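Chapter 7
Lines on the Ground: How Borders Are Made, Watched and Argued Over

Find an atlas, open it anywhere you like, and run your finger along a border. It feels so settled, doesn't it? A thin printed line, one colour on this side and another on that. Now imagine standing where your fingertip is. You might be in a river that has moved since the map was printed, or halfway up a hillside where two families have grazed goats for longer than either country has existed. The gap between the printed line and the muddy place is what this chapter is about, and I think it is one of the most rewarding subjects in the whole study of world affairs.

In Chapter 6 we looked at how states come to recognise one another. Recognition usually brings a question along with it: fine, you exist, but where do you stop? Some neighbours answer in an afternoon and never mention it again. Others are still arguing four generations later, with soldiers posted on both banks.

A valley with two names

We begin with the Plirkby valley, a teaching case that will follow us through the next three chapters. It was put together by Ivone Pacheco and Gonzalo Zabala for their seminar on boundary disputes, and students tend to get very attached to it (I have heard raised voices over the Plirkby footbridge!). Two states, Clarico to the north and Contreras to the south, share the valley. A treaty signed by their grandparents' governments says the border follows "the principal stream". There are two streams. In a dry February the western one is larger, and after the snow melts the eastern one is.

Between the streams lie 3,952 hectares of pasture, a chapel, a quarry and the village of Pestetti, home to 1,135 people. Most of them speak both languages and shop in whichever country has the cheaper flour that month.

Read the treaty phrase again before going on. "The principal stream." Who wrote it, and had they ever seen the valley? Very often the answer is that the drafters worked from a map in a city a long way off, and the map showed one blue line. An enormous share of the world's border quarrels begin with a few words like these, written in good faith by tired people who wanted to finish before supper.

Delimitation and demarcation

Two terms come up constantly, and they are easy to muddle. Delimitation is the describing of a border in words or on a map. Demarcation is the marking of it on the earth, with pillars, cairns, fences or painted stones. A border can be delimited for a century without being demarcated, and during that century people will farm across it, marry across it and bury their dead on the wrong side of it.

Amparo Barroso's essay, which you will find in the readings, follows a survey party placing pillars through hill country. Do read it for the arguments at the foot of each pillar, which are wonderful. Moving a marker by the width of a cart track could decide who owned a well.

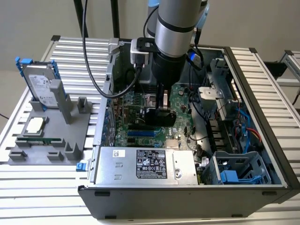

Who watches the line?

Once a border exists somebody has to look after it, and the choice of who does so tells you a great deal. Customs officers suggest a government interested in trade and taxes. Police suggest worries about crime. When an army takes over, the line has become a matter of national defence, and small incidents begin to carry much more weight. A lost shepherd is a nuisance to a customs post. To a nervous garrison he may look like a scout.

In our valley, Contreras answers a quarrel over quarry rights by sending 2,000 troops to the southern slope. Clarico calls this a provocation and Contreras calls it a precaution. Keep both words in your notebook, as we shall meet them again and again in official statements.

Encarnación Marín and Iresha Sikder have written about what happens next in places like this, when daily life has to squeeze through a checkpoint. Their interviews are with bus drivers, midwives and schoolteachers, and they have changed the way I teach the topic. A gate that closes at six in the evening is a small entry in a military log. For a midwife it can mean a night's walk over the hill.

Before you read on

Sketch the Plirkby valley from the description given earlier, with both streams, the chapel, the quarry and the village. Draw the border where you believe the treaty puts it, then swap with a neighbour and compare.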